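How to Pour Tea for a Table Without Flooding It

Every Friday at four we put the good teapot out, and every Friday somebody pours as if putting out a fire. These instructions are for that person.

Start with the glasses. Set them out before the tea is made, close enough together that you can reach them all without walking. A loose line or a shallow curve works well. Leave a hand's width between them - a row of touching glasses looks smart until you need to pick one up.

Fill the pot to a little under the lid. Ours takes 900 ml on paper, and Kausar Ansari has proved that the last 100 of it goes straight on the table.

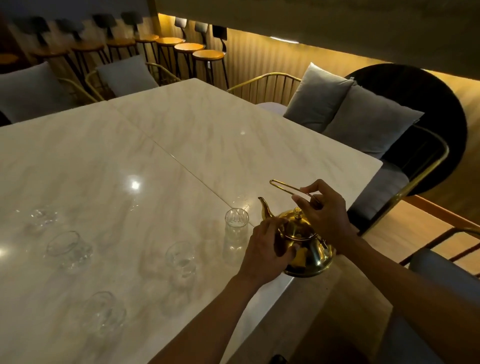
Two hands, always. One on the handle, toward the back, where it gives you some say in the tilt. The other steadies the body of the pot. If the metal is hot, fold a cloth under that hand and keep your heroism for another occasion.

Bring the spout right over the glass before you tip. Begin low and slow. Volkan Uçar pours from shoulder height, and we admire it from the far chairs.

Go along the line putting a little in each glass, then come back and top up. The first pour is always weaker than the last, and doing it in 2 rounds evens things out. It also saves you from discovering that glass five gets a teaspoon.
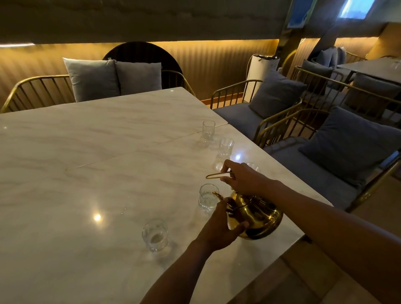 Clelska Social Club - Tea and Table Team

Stop by leveling the pot gently. A sudden jerk sends a dribble down the spout and onto the stone. Wipe any spills before they find a seam.

Sugar goes on the side. Recep Ekinci will tell you otherwise. Rinse the pot afterward, dry it with a soft cloth and leave the lid off overnight.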